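Tromden Street Tenants' Association
Minutes of the general meeting, Sep 7, 2026
Held in the laundry room, Eskola building

Chair: Évan Sabatier
Minutes: Hidayah Tarigan

1. Opening
The meeting opened late. The dryers were in use and the Chair asked their owner to come forward. The dryers finished on their own schedule.

2. Previous minutes
Approved with one correction. The last minutes said Mr. Sabatier "yelled" at the elevator inspector. The record now reads "spoke up."

3. Elevator
Still out on the north side. Pitel, the repair company, has sent a letter saying the part is on order. Tenants compared this letter with the one from spring and found the wording very familiar. The Chair will call Pitel again and ask for the name of the part. A tenant on the fifth floor wished it noted that her knees are also on order.

4. Bike room
80 bikes are registered for a room with 77 hooks. There was a long discussion. Proposals included a waiting list, a second row of hooks, and asking whoever owns the tandem to think about what they have done. The tandem's owner was present and felt singled out. Motion to tag all bikes and remove any left untagged by the end of November. Carried, with the tandem abstaining.

5. Heat
Justeva manages the boiler and has offered to come and explain the new thermostat settings. Several tenants said they understood the settings fine and would like some heat to go with them. The visit was accepted anyway. Hidayah Tarigan to set a time and put a notice by the mailboxes, at eye level this time.

6. Courtyard party
Budget of $200 approved, same as last year. Last year's party spent $12 on food and the rest on a tent, and it didn't rain. Motion to skip the tent. An amendment to keep the tent but buy a smaller one was debated for longer than the elevator. Amendment failed. Motion carried. Potluck sign-up sheet to go on the laundry room door. Please write the name of a dish. "Something" was brought by four households last time, and it was chips in every case.

7. Noise
The trumpet in 3C has improved. Thanks were recorded. The player asked if this meant he could move his practice to evenings. It does not.

8. Other business
The recycling bins have been moved back to where they were before they were moved. Could whoever is doing this please come to a meeting.
The lost and found shelf will be cleared before the next meeting. Anything left on it goes to the thrift store, including the single ski boot. 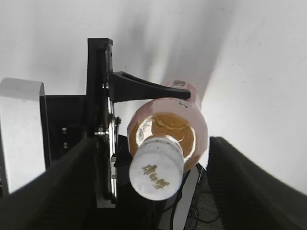 Next meeting will be in the lobby if the Chair can get the key, and back in the laundry room if he can't. Bring your own chair either way. Corrections to these minutes go to Hidayah Tarigan in writing, please, and not through the bathroom vent.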